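Team notebook, Likitz build room, October, 4:10 pm

Picked up where we left off with the Fledley Cup task: grab the potato, put it down where the judges want it, look calm. The rules call it a potato. The model we got with the starter pack looks like something dug out of a driveway, and everyone has been calling it the rock. The rules can call it what they like.

Ran 422 tries overnight on the Lorkamau settings. Failures fall into two piles. In the first, the fingers close too low and the rock squirts out sideways. In the second, the wrist comes in at a slant, clips the toaster, and the rest of the run is a study in regret. Raised the grasp point and made the approach straight down. Much better on the first pile. The second pile now has a new favorite, which is stopping dead over the table for no reason the log will admit to.

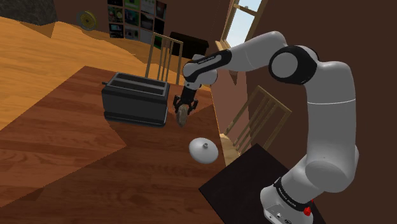
Sim view, rock in the gripper, toaster on the left, white lid on the right.

Friction on the rock was still at the default, so half of last week's tuning was against a bar of soap. Changed it. Please write it down when you change it back.

To do before the Chidiac practice round:
- rerun with 9 start positions, not the same one
- grasp point 4 mm higher, see if the tip-over comes back
- find out who set the step limit to 3,000 and whether they meant it
- lid collisions: still unchecked

Left the long run going. Do not close the laptop.

Likitz Robotics Club | Questions: ask in the build room | Back to top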